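# Réparer un parquet qui grince sans tout démonter

Mon couloir grinçait depuis l'hiver où j'ai emménagé. Trois lames devant la salle de bains, une autre au pied du lit, et surtout celle de l'entrée, qui réveillait toute la maison dès que je rentrais après minuit. J'ai fini par m'y mettre en février, un week-end de pluie, et j'aurais dû le faire bien plus tôt !

Je parle ici d'un parquet massif cloué sur lambourdes, comme on en trouve dans beaucoup d'appartements anciens. Si le vôtre est flottant, passez votre chemin : le problème vient presque toujours de la sous-couche ou du jeu en périphérie, et c'est une autre histoire.

## Trouver la lame coupable

On croit savoir où ça grince, et on se trompe (moi la première). Le bruit voyage le long du bois. Il faut être deux : une personne marche lentement, talon puis pointe, l'autre reste accroupie, la main à plat sur le sol. Quand la lame bouge, on le sent dans la paume avant même de l'entendre. Une petite croix au ruban de masquage, et on continue.

Faites tout le couloir avant de sortir le moindre outil. Chez moi, la lame que j'accusais depuis des mois n'y était pour rien, c'était sa voisine.

## Commencer par le talc

Si deux lames frottent l'une contre l'autre, le talc suffit souvent. J'en verse une bonne pincée sur le joint, je la pousse avec un pinceau plat, puis je pose un vieux drap et je piétine un moment pour que la poudre descende. On aspire le surplus avec la brosse douce.

Certains préfèrent la paraffine en copeaux. Ça marche aussi, mais si vous comptez revernir un jour, évitez, le vernis n'accroche plus dessus.
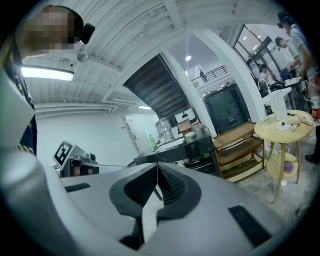 Pour les lames qui montent et descendent sous le pied, il n'y a pas de miracle, il faut visser. Les lambourdes se repèrent grâce aux anciennes pointes, ou avec un petit aimant qu'on promène sur le bois. Chez moi elles sont espacées de 40 cm, mais mesurez chez vous, ça change d'un immeuble à l'autre.

Ensuite :

1. Percez un avant-trou dans la lame, un peu plus fin que la vis.
2. Fraisez l'entrée pour noyer la tête.
3. Montez sur la lame, de tout votre poids, et vissez doucement.
4. Arrêtez dès que ça résiste. Trop serrer fend le bois, j'en ai une preuve sous le tapis de l'entrée.

Avant de percer, vérifiez qu'aucun tuyau ne passe dessous. Un voisin, Guido Cattaneo, m'avait prévenue pour la zone de la salle de bains, et j'ai préféré m'en tenir au talc à cet endroit.

## Reboucher proprement

Je mélange de la pâte à bois avec un peu de poussière de ponçage récupérée sur une chute, la teinte est bien meilleure que celle du tube seul. On en met légèrement trop, on laisse sécher toute la nuit, puis on ponce à la main, dans le sens du fil. Une goutte d'huile ou de cire par-dessus, au chiffon.

Comptez 15 minutes par lame une fois le coup de main pris. La première m'a pris la matinée, café compris.

Il me reste la lame au pied du lit, qui couine encore quand le chauffage vient de démarrer. Je retenterai le talc cet été, lit poussé contre le mur.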